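How to get ten minutes with your MP about school nurses

I've done this twice now and it's much less scary than it sounds! First, email the constituency office (the local one, they answer quicker) and put your postcode in the subject line. Say what you want in one sentence. Mine was "please back a nurse in every school over 300 pupils".
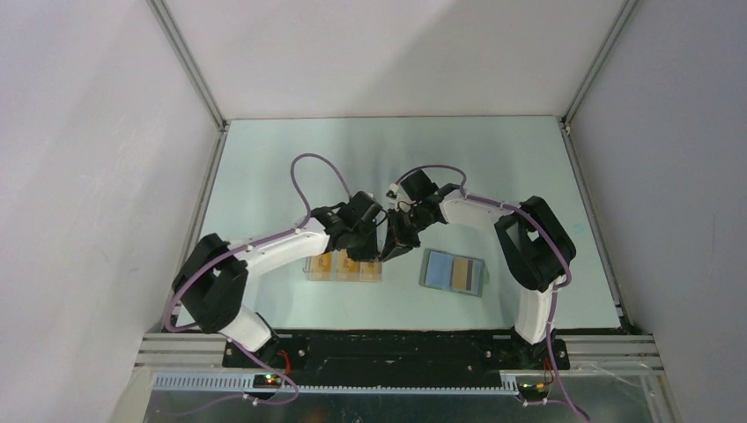
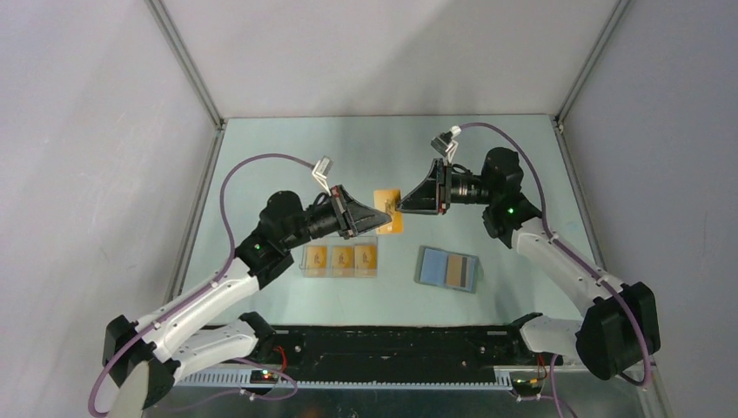 Rumum Public Health Campaigns Team

Next, write a single side of A4 to leave behind. Sơn Trình read my first go and crossed out half of it, quite rightly. Put your ask at the top, then one local story, then your phone number.

On the day, bring one other person to take notes. Let the MP talk, but do ask "will you write to the minister?" before you get up. Then send a thank-you email that evening with their answer in it, so it's in writing.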